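话筒为什么要坐在一个圆圈圈里?
——给小朋友讲讲桌上的麦克风、支架和三脚架

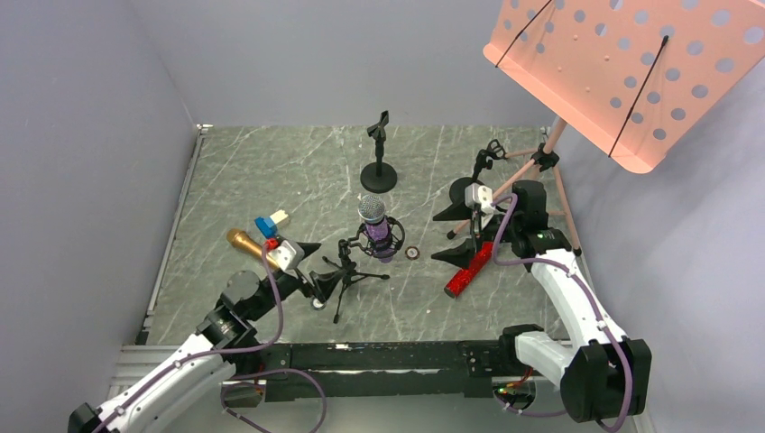 一、先说那个圆圈

黑色的圆圈,名字叫防震架。紫色带亮片的话筒就夹在里面,稍微歪一点,头朝上。

好看是好看,可它是来干活的。

你做个小实验。耳朵贴在桌面上,让同学在桌子另一头用指甲轻轻敲。咚、咚、咚,响得吓人吧?抬起头再听,声音小多了。

因为声音就是抖动。桌子抖,耳朵跟着抖。话筒也有“耳朵”,它要是直接杵在桌上,桌子一抖它全听见:铅笔滚过去,杯子放下来,你的脚踢到桌腿……全录进去了。

很多防震架里头有松紧绳,或者软软的橡胶圈。抖动从桌子爬上架子,爬到软的地方,力气就被吃掉了一大半。像走在厚床垫上,楼下听不见你。

不过它挡不住空气里的声音。你喊一嗓子,话筒照样听得清清楚楚。本来就是要听这个嘛。

二、银色的网是干嘛的

话筒头上那层银色网,摸上去一般硬硬的,里面往往还垫一层薄海绵。

它管三件事。一,护着里面。话筒里面有一片很薄很薄的膜,手指一戳就完了。网在外头,手指戳不进去。二,挡风。你说“爸爸”“爬坡”“跑步”的时候,嘴里会喷出一小股气。不信?手掌放嘴巴前面说一遍。感觉到了吧。那股气打在膜上,就是“噗”的一声,特别难听。三,挡口水。对,就是口水。

所以别用手把网捂住唱歌。有的大人这么干,觉得很酷,其时声音会变闷,有时候音箱还会尖叫。

三、声音怎么变成电

这一段难一点,慢慢看。看不懂跳过去也行,回头再看。

你说话,空气抖。
空气推着话筒里的薄膜,薄膜也抖。
薄膜一抖,电就跟着变大变小。
电顺着线跑走,跑到电脑或者录音机里。
电脑把它记下来。

放的时候倒过来:电推着喇叭,喇叭推空气,空气推你的耳朵。

常见的话筒有两种。一种叫动圈的,膜后面连着一个小线圈,旁边有磁铁,线圈一动就有电。它皮实,舞台上用得多。另一种叫电容的,有一片膜和一块板,靠得非常近,中间的距离一变,电也变。它耳朵更尖,连你翻书都听得见,所以更怕抖,更需要坐在圆圈圈里。

光看外壳,不一定分得出是哪种。得看说明书。

四、三脚架:为什么是三条腿

桌子一般四条腿,椅子也四条腿,怎么架子偏偏三条?

找四根铅笔,再找三根铅笔,橡皮泥粘成小凳子试试。四条腿的,只要有一条短一点点,就晃。三条腿的呢,长短差一点,可能会斜,但三个脚尖都踩着地,不晃。

数学书上以后会讲:三个点就能定一个平面。现在先记住“三条腿不晃”就够用。

那三条腿会不会倒?会!腿叉得越开越稳,收得越拢越容易倒。还有,重的东西要放在三条腿中间的上面。你把话筒伸到一边去,伸得老远,啪,倒了。

Eduard Kolář老师上课时就倒过一次。他把一个长杆伸到桌子外面,说“你们看啊——”,然后我们就都看见了。话筒没坏,掉在他的毛衣上。

五、桌面滑不滑,也有关系

有一种桌面带大理石花纹,灰底子,浅色的纹路像树枝一样分叉。纹路漂亮,但花纹归花纹,硬不硬才是声音关心的事。

硬的平的东西会把声音弹回来,像球弹在墙上。你对着话筒说一句,声音一半直接进话筒,还有一些先去桌上弹一下,晚一丁点再进来。两个混在一起,听着就有点空,像在浴室里。

办法很便宜:铺块毛巾。毛巾毛茸茸的,声音钻进去出不来。旧T恤叠两下也行。我们试过一块Plendisard的小绒毯,也好用,就是掉毛,擦了半天。

六、自己做一个“圆圈圈”

要准备:
一个纸筒,粗一点的,比如装茶叶的
粗橡皮筋,四根
一支旧话筒(没有就用一支粗马克笔代替,先练手)
大人一个,负责用剪刀

第一步,请大人把纸筒剪成一截,手掌那么高。两头都要通。
第二步,筒的上边沿剪四个小口,下边沿也剪四个,上下对齐。
第三步,两根橡皮筋在上边拉成十字,卡进小口。下边也一样,两根,十字。
第四步,把话筒从十字旁边慢慢塞进去,让橡皮筋把它夹在中间。不要碰到纸筒!碰到就白做了,抖动会从碰到的地方溜进去。
第五步,轻轻推一下话筒。它会晃一晃然后停住。对了。

橡皮筋太松,话筒往下掉。太紧,绷得像琴弦,抖动照样过得去。换粗细不一样的多试几回。

注意:橡皮筋绷断了会弹人,眼睛离远一点。话筒很贵的话别拿来试,先问家里人。

七、比一比,听一听

把手机放桌上录音,录30秒。录的时候让一个人在桌子那头敲,每次敲得一样重,离得一样远。
然后手机放在叠好的毛巾上,再录30秒。
戴耳机听。哪个敲的声音小?
写下来。别光写“好多了”,写清楚怎么个好法:咚变成了噗?还是几乎没有了?

Adebayo Oyelaran写的是“像有人在隔壁的隔壁敲门”,我觉得写得特别好,就抄在这里了。

八、话筒摆哪儿

嘴巴到话筒,20厘米上下挪一挪试试。太近,喷气声大,声音轰轰的。太远,房间里别的声音都跑进来,空调、楼下的狗、爷爷的电视。

别正对着吹。话筒稍微歪一点,你的气就从旁边过去了,声音还在。

线也要管好。垂在桌边的线最容易被膝盖勾到。绕一个松松的圈,用布带扎住,别打死结,别折成尖角,里面的铜丝会断的。线在桌上拖来拖去也有响声,沙沙的,录进去很烦人。

九、小朋友问过的

话筒防水吗?
大多数不防。喝水离远点。

网脏了能洗吗?
有些话筒的网能拧下来,让大人看过说明书再拧。拧下来可以用软牙刷刷,一定晾干了再装回去。拧不下来的就用干布擦擦外面。

亮片会不会影响声音?
亮片在身子上,声音从头上的网进去。不影响。所以你想要紫的就紫的。

没有防震架就不能录音了?
能啊。毛巾、海绵、旧手套,都能垫。手拿着也行,就是手别搓来搓去,搓的声音很大。

为什么我录出来的声音不像我?
你平时听自己说话,一半从空气来,一半从骨头来,骨头里传的声音比较低。录音里只有空气那一半。别人听到的你就是那样的,习惯了就好,我到现在还没习惯。

十、几个词

防震架:夹住话筒、不让抖动传上来的架子。
三脚架:三条腿的支架。
薄膜:话筒里跟着声音抖的那一片。
喷麦:说“爸”“怕”的时候噗的那一声。
回声:声音弹回来,你又听见一遍。

下一次讲喇叭。想提前做准备的,回家找一个纸杯、一根长棉线,线不要太细,拉紧了不断就行。

2020年11月4日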